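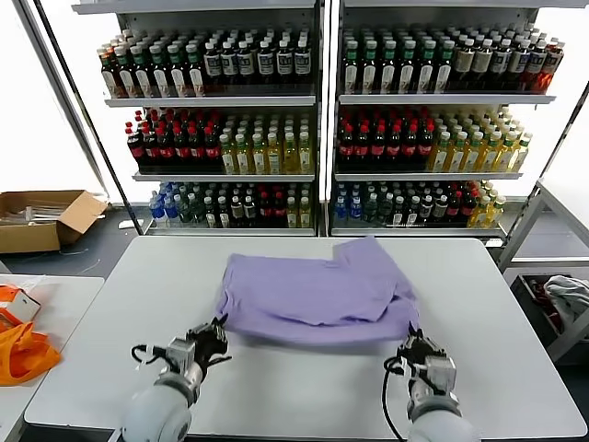
Section 4: Fitting the Crown and Setting Up the Display Case

This section covers the Molden replica coronation crown and the Lotia table case. If you bought the crown without a case, follow steps 1 to 6 only. The Amrani orb and scepter set has its own booklet.

Before you start

Clear a flat surface and put down the gray foam mat from the lid of the box. Wash your hands or wear the cotton gloves. The metal parts are gold plated and will show fingerprints, especially on the arches.

The finished crown weighs 1,900 grams. Lift it with both hands under the circlet.

CAUTION: Do not lift the crown by the arches or by the cross on top. The joints will bend.

Assembling the crown

1. Set the circlet on the mat with the large red stone facing you. This is the front.

2. Check the stones against the chart on the back cover. The circlet has 37 stones in settings. If one is loose, stop and contact the Zemville service desk before going on. Do not glue it yourself. Most glues cloud the foil behind the stone.

3. Turn the velvet cap inside out and find the small white tag. The tag goes at the back. Turn the cap right side out again and push it up through the circlet from below until the elastic sits in the inner groove.

4. Lower the first arch into the front and back slots. It should drop in under its own weight. The second arch goes over it, side to side, and has a notch at the center to clear the first.

5. Fasten each arch from inside the circlet with the short screws. Tighten them by hand, a little at a time, going around in turn.

6. Screw the globe and cross onto the post where the arches meet. Stop when the cross faces front, even if it will turn farther.

Note: Early crowns have a one-piece arch assembly. If yours does, skip step 4 and fasten it as in step 5.

Setting up the case

7. Place the case base where it will stay. Keep it out of direct sun, which fades the velvet, and away from radiators and kitchen steam. Humidity in the room should stay below 50 percent.

8. Drop the cushion into the base with the tassels at the corners. Plump the middle so the crown does not lean.

9. Set the crown on the cushion, front facing the logo plate.

10. Lower the cover straight down. Two people should do this — the cover has little clearance over the cross.

11. Plug in the light and press the switch once for low, twice for high. Low is enough in the evening. The light turns itself off after 7 hours.

CAUTION: Use only the power supply that came with the case.

Wearing the crown

The replica can be worn for short periods at pageants and school plays. Fit the padded band under the cap first. It comes in two sizes, both in the bag marked C. Keep your chin level and take the crown off before bending down. It is not suitable for young children.

Cleaning

Dust the metal with the dry brush. Do not use silver polish, water, or window cleaner on any part of the crown. The cover may be wiped with a damp cloth once it is off the base.

For replacement screws and bands, see Section 6.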